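September, 11:40 at night

So the bedroom finally has its new sheet on, and I am writing this from the armchair because I don't want to mess it up yet! I ordered it from Kanmont back in the summer, sat on the package for weeks (it lived on top of the wardrobe with the Christmas stuff) and tonight I just thought, come on, open the thing.

It's the patchwork one. Sage green, light gray, white and a sort of beige gray, all in rectangles, with little dotted seams in between. I'd been going back and forth between that and a plain navy one from Flemier that cost more and would have shown every crumb. Very happy with the green. Against the pale walls it looks calm, and I could do with calm this month. It does wrinkle, though. The label says 200 thread count and I ironed one corner, got bored, and decided that wrinkles are fine – I'm the only one inspecting.

The other job was cups. I have a terrible habit of carrying drinks around the apartment and leaving them wherever I stop, so I did a round of all the rooms and used the bed as my sorting table. The pink insulated cup turned up without its lid, again. I've looked in the dish rack, the car, my gym bag and under the couch. If I can't find it by the weekend I'm ordering a spare, 60 cents plus more shipping than the lid is worth, typical.

Still to do in there: the curtain rod that leans, the drawer of chargers, and the bag for the thrift store on Contreras Street, which has been by the door so long I've started hanging my scarf on it. I also want to move the lamp to the window side, only the cord is too short and I refuse to buy another extension.

Went to brush my teeth before bed.

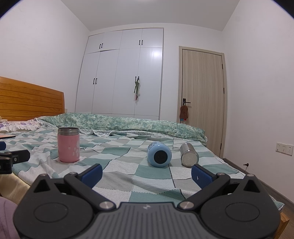 Fatima Buthelezi wrote back before I'd even rinsed: wash that sheet on cool the first couple of times, mine is the same green and I did it hot and the elastic never forgave me. And check the dishwasher filter for your lid, mine was down there for a month!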